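Chapter 7

Boxes, Cases and What Goes in Them

In this chapter you will learn how to choose a container for a packing job, how to group items before they go in, and how to mark a container so that another person can find it. You will also meet the words fill, void, face and load line, which are used through the rest of Part Two. Have your notebook from Chapter 6 at hand. The floor plan you drew there is needed again in Section 7.4.

A storeroom case

When Latrice Baptiste took over the storeroom at Kullside, the shelves held 642 boxes and cases. A few were new. Most had come in with deliveries and had been kept for a second use, and they were of every size. Some had been marked on the lid, some on one end, and some in pencil on the bottom. To find a set of table lamps, a worker might pull down a whole stack, read what could be read, and put the stack back in a different order.

Baptiste did not start by buying anything. She asked her two packers, Fasil Gidey and Adwoa Opoku, to write down every item they were sent to fetch during October and how long each one took. At the end of the month the list showed that the slow jobs had little to do with distance. Items at the far end of the room were often fetched quickly. The slow ones were in stacked boxes with nothing written on the side that faced the aisle.

The side that faces the person looking for it is called the face of the container. It is usually one of the short ends, but it can be any side, depending on how the shelf is built. A container has only one face at a time. Turn it around on the shelf and the face changes, and a label that was easy to read is now against the wall. Gidey's answer was to label two opposite ends. Opoku preferred one label and a rule about which way the box goes back. Both methods are still in use, and Exercise 3 asks you to compare them.

Choosing by load

Beginners tend to choose a container by looking at the size of the item. Size matters, but weight should be settled first. A large box filled with books cannot be lifted safely by one person, and the bottom may give way. A small case filled with pillows wastes the case. The usual practice is to put heavy items in small containers and light items in large ones.

The load line is the height to which a container should be filled. For a box with a flat lid that will have others stacked on it, the load line is just below the rim. If the contents stand higher, the lid bows and carries the weight at one point. If they sit much lower, the lid has no support and the sides start to bulge. The empty space left inside is the void, and whatever is used to take it up -- paper, cloth, spare cartons -- is the fill.

Hard-sided cases follow the same rules with one difference. Their walls carry the stack, so a void does less harm to the case. It can still harm the contents, which are free to slide when the case is tipped.

Color as a marker

Many storerooms use color to sort containers before anyone reads a word. Blue might stand for linens, for instance, and gray for tools.
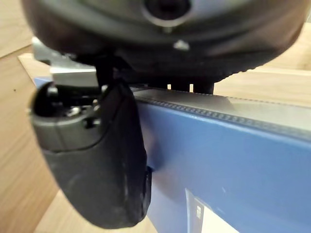 Color works well over a distance and poorly over time. Workers change, and a new person does not know what blue was supposed to mean. Supplies run short and a box of the wrong color gets used for a day, then stays. For these reasons a color should always be backed by a written label, and the key to the colors should be posted at the door. At Kullside the key hangs at eye level and lists five colors. Othmane Benkirane, who runs the evening shift, asked for it to be kept to five after an earlier key with eleven was ignored.

A smooth or glossy surface brings a small problem of its own. Paper labels may peel from it at the corners. Wipe the surface with a dry cloth, press the label from the middle outward, and check it again after a day. Tie-on tags can be used where the container has a handle.

Before you go on

Pick one closed box or case in your home or workplace. Without opening it, write down what you believe is inside. Then open it and write down what is there. Keep both lists for Section 7.1, where you will sort the contents by weight and decide whether they belong in that container at all.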